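Floor and Bench Covering: Paper and Tape Practice
Workshop Notes, Lullcombe site
2026-04-08

The paper covering in the layout area was replaced last month and the grid taped again from scratch. Several people have asked how it is put down and whether the same method will do for the benches in the Flirberg building. The procedure is set out below, with the changes made after the October round.

Paper. We use plain brown paper off the roll, uncoated. The coated stock tried in October held tape poorly and reflected the overhead lights. Cut each length 2 inches over the finished size and leave it flat overnight with a weight at each corner. Paper taken straight off the core keeps its curl and will lift at the ends, and no amount of tape along the border fixes that afterward. Lay with the inner face of the roll down.

Wipe the surface before laying. Grit under the sheet shows up later as small punctures, mostly where people stand.

Tape. Blue painter's tape only. Masking tape leaves residue on the paper after a few weeks and tears the top layer when it comes up. Store rolls on their side in a closed box. A roll with a dented edge will tear along the dent, and the result is a line with a ragged side that cannot be used for alignment.

Marking out. Set the first line from a fixed reference and take everything else from that line. Do not measure each line from the one before it. On the old sheet this was done across 8 lines and the error at the far side was large enough to see without a rule. Mark both ends in pencil, snap or stretch a string between the marks, and tape to the string. 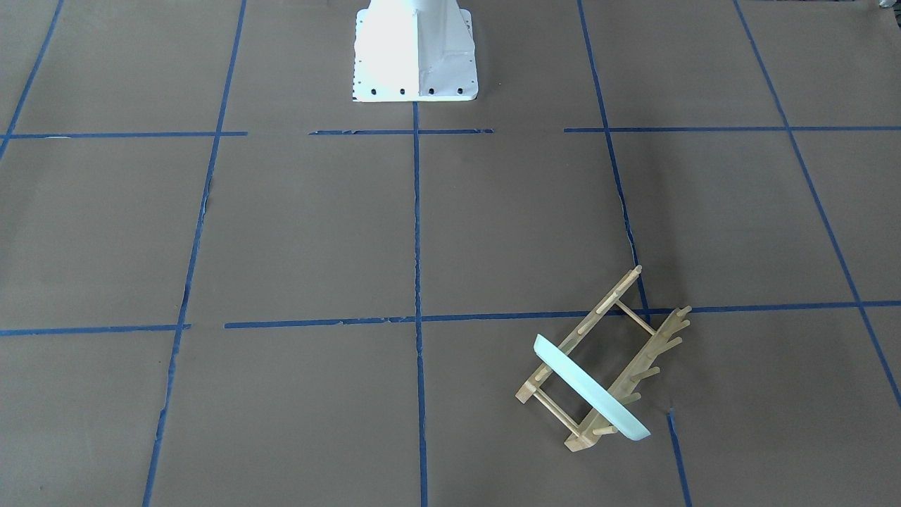

Long runs should be laid in segments. A single piece pulled across the full width stretches as it goes down, then shrinks back and drags the paper into a wrinkle. Shorter pieces also make repairs simple, as one worn section can be lifted and replaced without disturbing the rest. Butt the ends where the line has to be continuous. Where it only serves as a visual guide, a gap is acceptable, provided the pieces on either side agree in direction. An offset at a break is a different matter and should be corrected when the tape is next renewed.

Cut the ends with a blade against a steel rule. Hand-torn ends fray, and a frayed end is the first part to catch on a shoe or a sleeve. Amirhossein Khosravi has put a short rule and a snap-off knife in the drawer nearest the layout area for this purpose. Please return both. Uvex safety glasses are in the same drawer and are to be worn when snapping blades.

Tolerance. A line may be out by 2 mm end to end before it needs to be lifted. Check against the fixed reference and not by eye. Seen from a standing position, parallel lines appear to close up with distance, and a tilt is easy to miss or to imagine. Two good lines were pulled up last month for this reason.

Renewal. Inspect tape every 14 days. Replace any piece that has lifted at a corner or picked up enough dirt to lose its color. Peel slowly, folded back low over itself, to keep from skinning the paper. The sheet itself is changed when patches or punctures make the surface uneven. Patching with tape is allowed outside the grid only, so that no patch is taken for a line.

Benches at Flirberg. The same method applies with narrower tape. Bench edges get more wear than the floor, so wrap the paper over the front edge and fix it underneath.

Supplies. Paper and tape now come through Rivas on the standing order. The tape is packed in cartons of 50 rolls, and one carton is kept at each site. Write the date on the core when opening a roll. Old tape tends to split on the way off, and undated rolls have been going back into the box with the new ones.

Corrections to this note can be left at the stores counter at Lullcombe.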